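Section 4. Setting up the water softener

Applies to the Naneck 30 and Naneck 40 cabinet softeners. For the wall-mounted model, use the separate sheet packed with the bracket.

Before you start, the unit must be standing on a level floor with the bypass valve in the BYPASS position. If you have not yet connected the inlet, outlet and drain hoses, go back to Section 3.

4.1 Test your water

You need a hardness number before you can program the controller. City water customers can get one from their utility. If you are on a private well, use the test strip in the parts bag.

1. Run a cold tap for two minutes.
2. Fill a clean glass. Do not use a glass that has just come out of the dishwasher.
3. Dip the strip for one second and shake off the extra water.
4. Wait 30 seconds and match the strip to the color card.
5. Write down the hardness in grains per gallon.

If your result is in milligrams per liter, divide it by 17.1. If your well water also contains iron, add 4 grains for each milligram of iron per liter.

Note: The strip does not measure iron. A lab test is needed for that.

4.2 Add water and salt

1. Lift the salt lid and check that the float tube is upright and its cap is on.
2. Pour 8 quarts of clean water into the brine tank. This is done only once. The controller refills the tank after every regeneration.
3. Add one 40-pound bag of softener salt. Pellets or crystals can be used. Do not mix the two.
4. Close the lid.

Caution: Do not use rock salt, ice-melting salt or block salt. Dirt from rock salt collects under the float and can cause the tank to overfill.

4.3 Open the bypass slowly

1. Open the cold tap nearest the softener.
2. Turn the bypass handle a quarter of the way toward SERVICE and stop. You will hear air leaving the resin tank.
3. When the tap runs without spitting, turn the handle the rest of the way.
4. Let the tap run for three more minutes, then close it.
5. Check each hose connection with a dry paper towel. Tighten any damp fitting by hand, one-eighth turn at a time.

Caution: Opening the bypass all at once can push resin beads into the house plumbing. If you find small amber beads in a faucet screen, return the handle to BYPASS and call service.

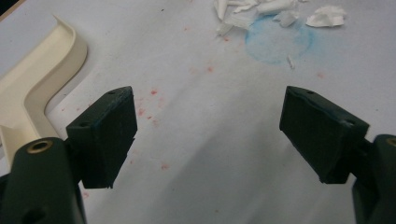
Can I use potassium chloride in place of salt?

Potassium chloride works in both cabinet models, but you will use more of it. Raise the hardness setting by one quarter when you make the change, and keep the tank no more than half full, as potassium tends to cake in damp basements.

4.4 Program the controller

Plug in the power supply. The display shows the software version, then a flashing clock. Press UP or DOWN to change a value and SET to save it. If no button is pressed for two minutes, the display goes back to the clock and the value you were changing is not saved.

1. Set the time of day. Check that PM is lit if it should be.
2. Set the hardness to the number you wrote down in 4.1.
3. Set the number of people in the home.
4. Set the regeneration time. The factory setting is 2:00 AM. If you have a second softener or a backwashing filter, set them at least two hours apart.
5. Set the reserve. Leave this on AUTO unless your dealer has told you otherwise.

Settings are kept through a power failure. The clock is kept for up to eight hours and must be reset after a longer outage.

4.5 Run the first regeneration

Hold REGEN for five seconds. The motor will start and the display will show C1. The full cycle takes about 90 minutes. Hard water is supplied to the house during this time, so avoid doing laundry until it ends.

C1 Backwash
C2 Brine draw
C3 Slow rinse
C4 Fast rinse
C5 Refill

Watch the drain hose during C1. The flow should be steady, and the end of the hose must stay above the standpipe water line. A pale yellow color is normal on a new unit and clears during C4.

If the display shows Err 294, the valve did not reach its next position. Unplug the power supply, wait one minute and plug it back in. If the code returns, leave the unit in BYPASS and contact Murakami Service with the serial number from the label under the salt lid.

4.6 Hot water

Your water heater still holds hard water after set-up. It will be replaced with soft water as you use it, normally within a few days. Test again from a cold tap after one week. A reading of 0 to 1 grain is correct.

Go on to Section 5, Adding salt and routine care.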